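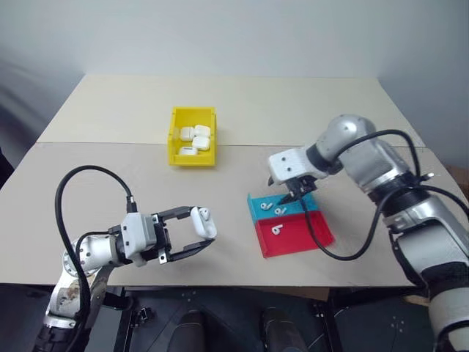
Unit 6: Setting Up and Looking After the Two-Arm Bench Cell

Course notes, Fallstead automation lab. Prepared by Cledwyn Maddocks, revised by Tshepo Mathebula, 14 March 2026.

Read these notes before your first session on the cell. The job the cell runs is earbud sorting: charging cases are kept in the yellow bin and earbuds go on the cyan and red trays. The left arm handles cases and the right arm handles earbuds. The job itself is covered in Unit 7. This unit deals with getting the cell ready and keeping it in working order.

6.1 Before power

Work through these in order. Do not skip ahead because the last group left the cell in good shape.

Check the tabletop. It is made of two boards with a seam running across. Run your palm over the seam. If one board has lifted, even slightly, a tray that straddles it will rock and the taught heights will be wrong. Report it and do not shim it yourself.

Wipe the table with a dry cloth. Earbud cases have a glossy shell and slide on dust.

Look at both cables from wrist to base. Each one hangs in a free loop on the outside of the arm. A loop that is too short pulls at the connector when the wrist turns. A loop that is too long catches on the tray. The right cable needs more attention, as it can hang down in front of the trays when the arm is reaching forward.

Press each wrist connector with your thumb. It should not move. If it clicks, it was not seated, and you should write that in the cell log with your initials.

6.2 Gripper fingers

Both arms carry black fingers on a white housing, but the two sets are not interchangeable. The left fingers are long and flat and close parallel to each other. They are meant for cases. The right fingers come to a point, so they can get hold of an earbud without touching the one beside it.

To change a set:

1. Move the arm to the service pose and switch off the drive.
2. Hold the fingers with one hand before you loosen anything.
3. Take out the screws and put them in the magnetic dish. Do not lay them on the table.
4. Seat the new set fully, then start every screw by hand.
5. Tighten evenly, a little on each side.
6. Switch on and open and close the gripper slowly. Watch that the tips meet along their whole length.

If the tips meet at one end first, the set is crooked. Take it off and start again. Bending a finger to make it fit is how the last Griffiths set was lost.

Clean the finger faces with a damp cloth at the end of each session. No solvent. Skin oil from handling the cases builds up on the flat fingers and the first sign of it is a case that turns as it is lifted.

6.3 Placing the bin and trays

The yellow bin goes on the rear part of the table, near the middle. The trays go in front of the right arm with cyan at the rear and red in front, edges touching. If they are swapped the program will still run and every part will end up on the wrong color, so look twice.

Push the trays together until there is no gap. The position was taught with them touching. A gap as wide as a fingernail is enough to bring the right fingers down on the rim.

Put cases in the bin flat and in one layer. They may touch. Stacked cases can't be picked reliably with the present program.

6.4 Homing and zero check

Home the left arm first, then the right. Keep clear of both until the second arm has stopped.

Then do the zero check. Call up the check pose for each arm and read the wrist height on the pendant. The left arm should read 183 mm and the right arm 177 mm. The allowed error is 2 mm either way. The numbers are different because the finger sets are different lengths, and students ask about this every term.

If an arm is out by more than that, home it once more and read again. If it is still out, stop. Do not edit the offset table. Call Welington Holanda or whoever is on duty at the Nulter bench.

6.5 First motion

Run the first cycle at low speed with an empty case. One person stays on the stop button and does nothing else. The second person watches the cables.

Things to look for:

The case should be held between the tips of the left fingers and stay upright through the move.
The right fingers should stop just above the tray surface before they close. If they touch the plastic, stop and repeat 6.4.
Neither cable should drag across a tray. A dragging cable will move loose earbuds and may pull the tray out of line.

Only after a clean slow cycle do you go up to working speed.

6.6 Routine care

Every session: wipe the table and fingers, check connectors, write the zero readings in the log.

Weekly: check the screws on both wrist housings for tightness. Vacuum the metal base under the table. Dropped parts end up there, and so do screws that should have been in the dish.

Each September: full service by Drandura, including joint covers and cable replacement. The cell is closed to students that week.

Scuffs and marks on the arm segments are cosmetic and need no action. A crack in a joint cover is different and must be reported, as must any new noise from a joint.

6.7 Common faults

Case slips out of the left gripper: clean the finger faces, then check that the tips are square.

Right gripper closes on nothing: check tray position before you look at the program. Most reports of this kind are a tray that got nudged.

Arm stops partway with a cable alarm: switch off the drive, reseat the wrist connector, home both arms, repeat the zero check.

Reading for next time: Unit 7, first half. Bring the log sheet from your session with both zero readings filled in. Emrys Ifans will collect them at the door. Groups that missed the finger change can book a make-up slot with Virgilio Tiongson.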